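Reading time: 2 min
Search this report Search

3. Packing trial: one box, one table

Our group set out to learn why the Potisum carton, so generous on paper, fills up so fast in practice. The brief was to fit household goods into a box with a folding top and write down what went wrong. Sota Maruyama drew up the plan. I drew up the excuses.

We had a budget of 290 minutes for the whole unit and spent 19 of them debating which way a carton should face. The items were everyday things, tissues and toiletries mostly, chosen because they came in awkward shapes and the shop was close. Soft packs went wherever you pushed them and then came back. Stiff cartons behaved, provided they stood against a wall of the box.
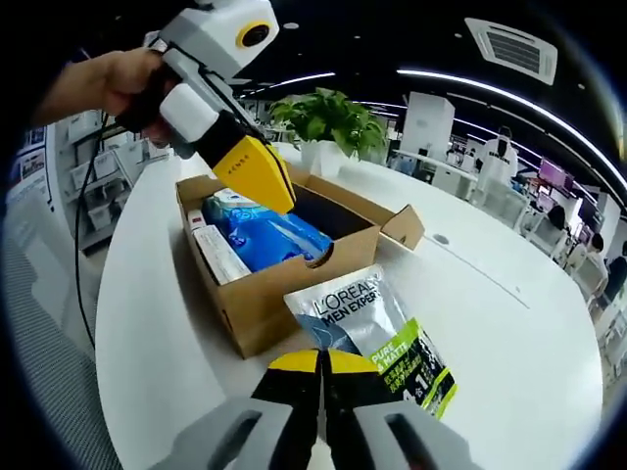
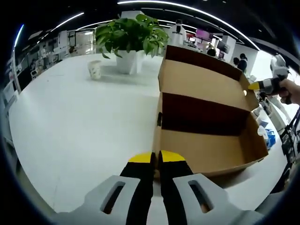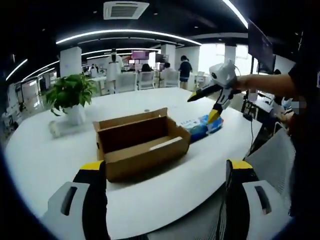
The white table and an open cardboard box, at three points in the trial.

Sutrisno Hidayat read the draft and objected that we had blamed the box for what was really a sorting problem: put the bulky soft packs in first, he wrote, and the flat pouches will find their own gaps. He also wanted the flaps folded right back before anything went in, as they kept leaning into the opening.

We adopted both suggestions in October and have kept our original paragraph blaming the box in Appendix B, where it can do less harm. The flat pouches did find gaps, mostly the ones we were saving for something else. The Kumsa carton goes through the same procedure next, with 200 minutes allowed and the debate about direction struck from the schedule.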